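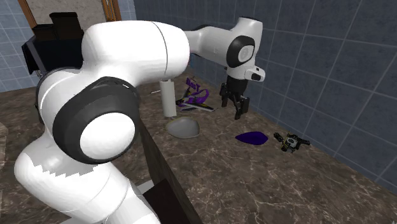
Home | Opinion | Kit | Contact

Monday
By the Arnville workshop desk

I love a robot arm, but we budget for them all wrong! Ostano quoted us for 2 arms and I'd have bought 4 – then I saw that mounts and training added 40 per cent. Try the job in simulation first, I say, and spend later.

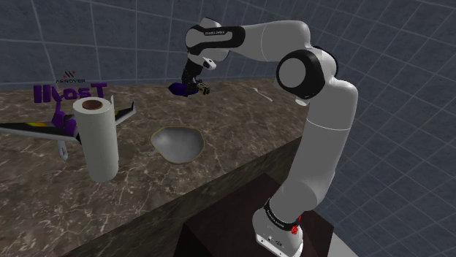

Simulated arm holding a purple object over the worktop.

Recent
Torov grippers: rent or buy?
Cárdenas on service contracts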